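[bench-practice] Re: Draft 5, section on tabletop handling — comments wanted by Wednesday

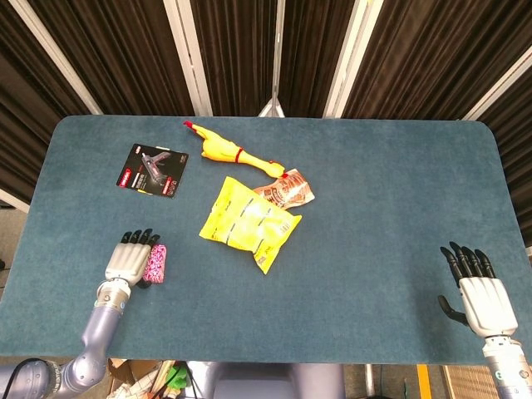

Mixed-item table, both hands parked low. Left one is on the small pink speckled thing.

All,

Sorry for the wall of text, I have a train and no signal after that. Replying to Rigoberto inline, mostly on the reset rule and the object list. Short version: I can live with draft 5 if we fix the wording on soft items and on where the hands go between trials. Long version follows.

Rigoberto Benavides wrote:
> I still think section 3 is too loose. As written, a site can put
> anything on the table as long as it "represents household or retail
> goods." Himville reads that as rigid boxes. Pirkel reads it as
> whatever was in the drawer. Then we compare success rates between
> the two and act surprised.
>
> My proposal: a fixed list, same items, same supplier, replaced every
> 50 trials. No substitutions without a note in the log.

Agree with the problem, not with the fix. A fixed list is dead the day a supplier changes the packaging. We went through this in February with the snack bags, new bag was shinier, and the depth readings went to pieces on the glossy parts. Same product on paper.

What I'd rather have is classes. One item from each, minimum:

- flat card with something printed on it (blister card or similar)
- crinkly bag, reflective
- small packet that can slide under other stuff
- soft or floppy item with an awkward outline
- one small item a hand can cover completely

The table in the picture does this fine. Glue gun card, yellow bag, little packet, rubber chicken, the pink one. I know people roll their eyes at the chicken. The chicken stays. Head and feet at opposite ends, nothing about it is a box, and grasp planners that do great on boxes pick the strangest places on it.

> Overlap. The draft says items "should not overlap at start." Most of
> our layouts break that and I don't see it flagged anywhere.

Yes, and I want that sentence out. Look at the small packet, one part of it is tucked under a corner of the yellow bag, and the chicken's feet are touching it. That is the kind of layout we ought to be testing. If we ban overlap the standard only covers the easy half of the job.

Suggested text for 3.4:

"Overlap between items at start is permitted. Where one item lies partly under another, the log shall say which is on top. Contact without overlap shall be logged as contact."

Not married to the wording. "Shall" vs "should" I leave to whoever edits.

> Surface. Can we please say something about the surface.

Can we please. Draft has one line: "a flat non-reflective surface." Rivadeneyra uses bare steel with a mat on it, Hultatard has felt on some benches and not others, and the card pickup numbers are not comparable at ALL. A thin card on felt, you can press a fingertip into the pile next to the edge and get under it. On a hard top you're scraping or sliding to the edge of the table. Different skill.

So: state the surface, state the color, photo of it in the log. Color matters more than you'd think, a strong teal like this one separates nicely from yellow and pink and makes segmentation look better than it is. I'm not saying don't use it. Say you used it.

> Rest position. Draft says "arms clear of the workspace." Ours never
> are, and I doubt anyone's are.

This is the one I care about so bear with me.

"Clear of the workspace" is not doable with a table-height torso and two hands unless you fold the arms back each time, and folding back costs time and is itself a motion near the table edge. What we do is hands low, near edge, one per side, middle of the table left open. I think that should be the rule:

"Between trials both hands shall rest at the near edge of the table, one on each side, with no hand above or between test items. If a hand is in contact with an item this shall be logged and the trial shall not be counted as starting from rest."

By that wording the layout up top does NOT count as starting from rest, left hand is on an item. Right hand is fine, palm down, fingers pointing away. Good illustration of why the second sentence is needed, somebody would wave it through otherwise. We had a batch of 170 trials we had to go back over by hand because the log only said "arms at rest" and half the reviewers took that to mean "not moving."

Also add: fingers visible to the head camera at rest. If you can't see the fingertips you can't check them for wear.

> Floor and surroundings. Do we care?

A little. I'd put it in the safety part and leave it out of the test part. Boxes and crates end up on the floor close to the near edge at every site I've visited, and the operator walks through there. My text would be:

"The floor between the base and any marked walkway shall be kept free of loose items during powered operation. Storage boxes shall be placed where the operator does not need to step over them to reach the stop button."

And cables. Any cable running near an arm's base gets a look at the start of each shift, and again after anyone moves the table. Two lines in the checklist, takes no time.

Background: plain curtain is fine, pleats are fine, just don't let people walk past behind it when it's partly open. Hultatard lost a morning to that.

> Hand wear. Is there a number?

There's a number in the draft, 4000 grasps, and I don't know where it came from. Does anyone? We change the fingertip covers when they get smooth, which for felt work is later than that and for blister cards is a lot sooner, the cut edges chew them up. I'd go with inspection at the start of each session and replacement on condition, and drop the number until somebody has data from more than one site. If Pirkel has theirs please send it, even messy.

Things I'm fine with as is: the naming section, the lighting section (typo in the second paragraph, "luminence"), the stop button test. Operator breaks too, tho I'd make them longer.

Not fine with but won't fight over: the requirement that labels face up. Real items land how they land. Put it as a recomendation.

Still open, need someone to take:

- table height range, ours is fixed so I have no opinion
- whether rounded corners need a note, on ours the corner zones are useless for small items and we just don't place there
- what counts as a drop when the item falls back onto another item and not onto the table. We've been saying drop. Rivadeneyra says no.

If I don't hear otherwise by Wednesday I'll merge my text for 3.4, surface and rest position into the draft and send it round again. Rigoberto, if you really want the fixed list, could it go in an annex as an optional set? I'd vote for that.

Boarding now, will read replies tonight

— M.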